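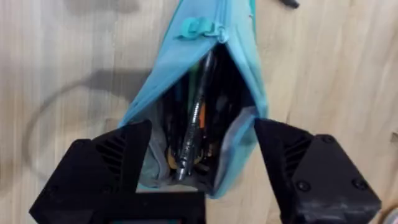 Blue pencil pouch, partly unzipped.

On 2022-01-23, Onyekachi Ekpo wrote:
> I know some of you roll your eyes at this but I have now done three weeks
> of morning pages on the Pastow method and I do think there is something
> in it. You write longhand, no crossing out, and you stop at 2000 words
> even if you are mid sentence. Their booklet says the hand remembers what
> the keyboard forgets. I have remembered more of my dreams this month
> than in the whole of last year. Has anyone else on the list tried it? I
> used the Kakakhel ink they recommend and it is lovely stuff, whatever
> you make of the rest.

Onyekachi,

My eyes stayed where they were, but I do have some questions.

I can believe you remember more dreams. You are getting up and writing before you've spoken to anyone, and any of us would remember more if we did that. You could do it into a telephone answering machine. What I can't see is which part of the result belongs to Pastow, which part to the pen, and which part to the alarm clock. The booklet doesn't try to separate them. I've read it twice now (my sister-in-law has a copy, with her shopping on the back page) and the line about the hand remembering is given with no source at all. Two pages later it's repeated as if it had been proved in between.

Then there is the number. Why 2000 words? I timed myself last week and gave up at 900, by which point I was writing out the names of the stations to Norwich and my wrist had gone. Someone with a big loopy hand and someone with a small tight one are doing quite different amounts of work for the same count. And who is counting? If you have to go back and tot them up, you are reading it over, and the booklet says you mustn't.

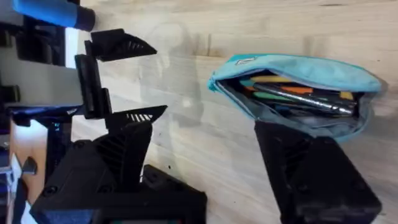
Two ribbed black fingertips over pale wood.

I don't say that longhand is useless. I write all my letters that way and most of the minutes. I've seen the studies people mention on here about students taking notes, and my trouble is that they are about students taking notes. Somebody in a lecture has to choose what to put down because they can't keep up. You at six in the morning have no lecturer. It's a big jump from one to the other, and Pastow makes it in half a sentence.

The ink I will leave alone, except to say that I bought a bottle of Kakakhel last May from Fokemari, on the strength of a thread here, and it feathered on everything I own apart from the one expensive pad.

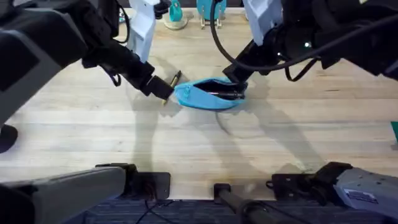
So if you want to find out whether it works – and I'd be glad to know – try a fortnight with a cheap ballpoint and scrap paper, same time of day, and write down beforehand what you expect to happen. Then a fortnight typing. Keep the dream tally somewhere you won't look at it. It won't be science but it will be better than the booklet. My guess is that the pen makes very little difference and the early start makes most of it. I've been wrong on this list before, most recently over blotting paper.

For those who asked off-list about Wuva, the app that turns your handwriting into typed text: I tried it on 3 pages of my own and it made "Tuesday's gravy" out of something I still can't identify. It may do better with neater people. The free trial asks for a card, which I didn't care for, and I couldn't find anything saying what they do with the pages afterwards. 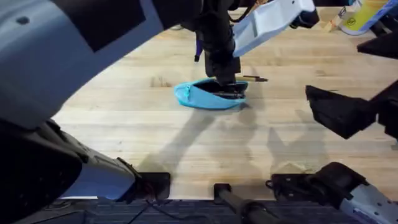
Gripper in the open mouth of the pouch, on the wooden tabletop.

One more thing for whoever looks after the archive: the thread on left-handed nibs from before the move still has half its replies missing. I have some of them saved and can forward the lot if they're wanted.

Back to top | Contact the list owner | Messages remain the copyright of their senders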